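2020년 9월 18일
편집부

짧은 절개 봉합의 평가 항목 개정, 바늘 진입각과 봉합사 장력 분리 채점

봉합사 제조사 Fornier와 Zullilach 소재 Marinho 술기교육원이 짧은 선형 절개의 봉합 술기를 평가하는 기준을 개정했다. 개정안의 명칭은 Gesska이며, 9월 교육 과정부터 적용된다. 기존 기준은 완성된 봉합선의 외관과 소요 시간을 합산해 점수를 냈다. 개정안은 바늘 파지, 조직 통과, 봉합사 인출과 결찰의 세 단계를 따로 채점한다.

바늘 파지 단계에서는 니들드라이버가 바늘의 어느 지점을 무는지를 본다. 권장 지점은 봉합사 연결부에서 바늘 끝 방향으로 전체 길이의 3분의 1가량 떨어진 곳이다. 연결부에 너무 가까우면 통과 중 바늘이 돌아가기 쉽고, 바늘 끝에 가까우면 조직 반대편으로 나오는 길이가 부족해진다. 바늘을 고쳐 무는 동작 자체는 감점 대상이 아니다. 다만 고쳐 무는 동안 바늘 끝이 조직 표면을 긁으면 감점한다.

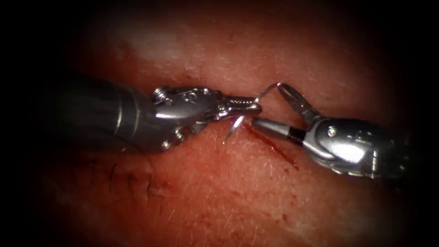
곡침을 문 니들드라이버와 그 오른쪽의 파지 기구. 두 기구 사이로 봉합사가 고리를 이루고 있다.

조직 통과 단계의 핵심은 진입각과 대칭이다. 바늘은 표면에 수직에 가깝게 들어가야 하며, 이후에는 손목 회전으로 바늘의 곡률을 따라 진행시킨다. 직선으로 밀면 통과 경로가 넓어지고 절개연이 한쪽으로 밀린다. 진입점과 출구점은 절개연에서 같은 거리에 두어야 하고, 좌우 차이는 술기 종료 후 확대 영상에서 측정한다. 절개연이 안쪽으로 말린 경우에는 대칭 여부와 무관하게 해당 땀을 재시행으로 분류한다.

봉합사 인출에서는 장력 변동을 기록한다. 한 번에 길게 당기는 동작과 짧게 나누어 당기는 동작이 모두 허용되지만, 당기는 방향은 출구점에서 표면과 낮은 각도를 유지해야 한다. 각도가 높아지면 출구점 주변 조직이 들리고, 가는 실일수록 절개연이 찢어질 위험이 커진다.
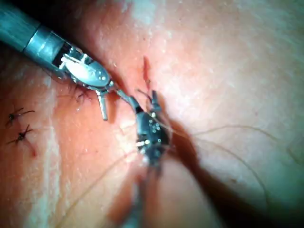
결찰 직전에 남기는 짧은 쪽 실의 길이도 별도 항목이 됐다. 지나치게 짧으면 첫 매듭에서 실이 빠지고, 길면 두 번째 매듭을 만들 때 고리와 엉킨다. 채점자는 첫 매듭이 평평하게 놓였는지, 두 번째 매듭이 반대 방향으로 걸렸는지를 순서대로 확인한다. 실의 몸통을 기구 끝으로 강하게 문 흔적이 있으면 매듭이 유지되더라도 만점을 주지 않는다.

Fornier는 1966년 설립 이후 자사가 보관해 온 봉합사 시험 자료를 기준 작성에 제공했다. Marinho 술기교육원은 연습 봉합 1000건의 기록을 다시 채점해 개정 전후의 점수를 비교했다. 교육원 측에 따르면 외관 점수가 비슷한 기록 사이에서도 인출 단계의 점수는 크게 갈렸다. 소요 시간은 참고값으로만 남고 합격 판정에는 쓰이지 않는다.
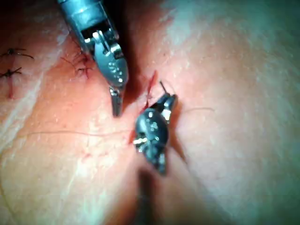
단계별 채점에 이견도 있었다. 초안 회람 과정에서 접수된 한 의견은 바늘 통과와 실 인출이 연속 동작이어서 경계를 어디에 두느냐에 따라 점수가 달라진다고 지적하고, 바늘 끝이 출구점 밖으로 나온 시점과 바늘 전체가 조직을 벗어난 시점 중 하나를 기준으로 명시해 달라고 요구했다. 교육원은 후자를 경계로 정하고 채점표 주석에 반영했다.

개정 채점표는 Zullilach 교육장에서 배부한다. 기존 과정 이수자의 점수는 소급해 변경하지 않으며, 재평가를 원하는 경우 다음 과정의 실기 시간에 응시할 수 있다.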